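Tasorex releases Norora 6 grasp planning software for two-armed robots

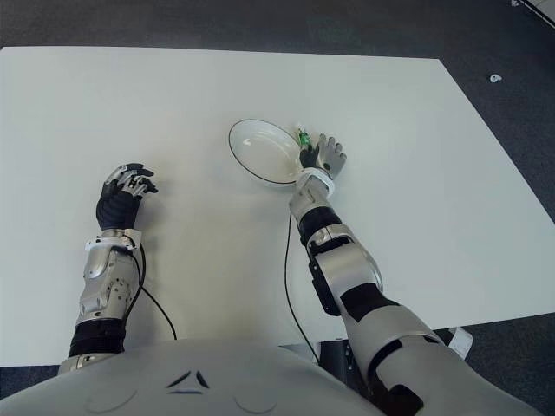
Norora at the table: small green object held upright in the left hand, beside an oval plate.

GOLLTON, May — Tasorex today releases Norora 6, the latest version of its grasp planning and control software for robots with multi-fingered hands. Available now to existing licence holders. New customers from next month.

Main change is the planner. It now works out finger placement and arm path together, in one pass — replans up to 16 times a second if an object shifts. Small, light items on or near crockery were the hard case in testing, and got most of the teams time.

Also new: a replay tool for failed grasps, simpler camera calibration, and a library of 400 household objects put together with test partner Hegde.

"Customers kept sending us logs of fingers clipping the rim of a plate," said Ashwin Venkataraman, head of software at Tasorex. "We went through 1000 of them. Most came down to the arm and the hand being planned seperately."

Upgrade notes and pricing on request.

Contact: Tasorex press office, Gollton | © Tasorex | Back to top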